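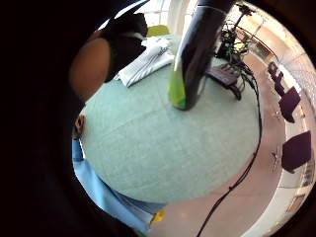
About Evow

Evow sets up and looks after small robotic rigs for schools, workshops and research rooms. Our workshop is in Skutesska, and most of our work is done at the customer's own table.

Each rig under our care follows the Wandard service plan. On the first visit, staff fix the position of the rig, route the power and signal cables, and check every joint through its full range of motion. The settings are then written to a logbook that stays with the machine.

Regular visits take place every 75 days. Fingertips and cable ties are replaced, connectors are reseated, and the camera is calibrated again – a step that takes roughly 32 minutes and is never skipped. Two technicians attend whenever a rig must be taken apart.

Evow began as the repair desk of the Dambrauskienė workshop and became a separate company in February of its third year. Our staff have since completed 2354 service visits.

Requests for repair are received by telephone or through the contact form. Please have the logbook at hand when you call.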